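Handheld gripper demos: how many before you train?

mpichler
We've got 700 episodes of one task, putting a bowl on a table, all with handheld grippers. First policy reaches fine but closes too early. Do we keep collecting or look at the data first?

Trollell
Look at the data. I trained on 1,393 episodes in February and 13 of them had the two hands swapped. Took me a week to find.

ekene_a
Keep collecting. Under 1,000 you're mostly guessing at what's wrong. Closing early is what I'd expect from a small set.

Trollell
Disagree. If everyone closes early in the demos, another 300 just teaches it to close early more firmly.

mpichler
Could be that. Mathias watched a few back and people do start squeezing before they're over the rim. But he picked the ones he watched, so I don't know how far to trust it.

ekene_a
Pick 50 at random then. Are they all from one table?

mpichler
No, we run several tables at once and people swap between them.

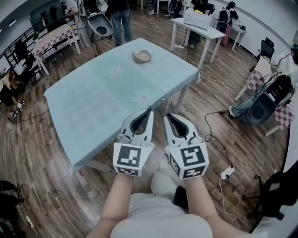 Our rule on variety is that each person keeps the same task but gets a different cloth and a different starting spot for the bowl. The one with the blue flowered cloth starts with the bowl near the far end, so it's a long reach with both arms out. The pink checked ones are set up closer in. I've not split the early closes by table yet.

nighat_m
Split them before you record any more. On long reaches our people rushed the last bit, and the short ones were fine.

Trollell
Also check whether the markers stay in view at full stretch. If tracking drops for a moment, the width reading can jump and it looks just like an early close.

ekene_a
Fair point, I'd forgotten that one. Still think you'll want more than 700 in the end — but yes, check first.

mpichler
OK, pausing collection. Will sort by table tonight and post the widths.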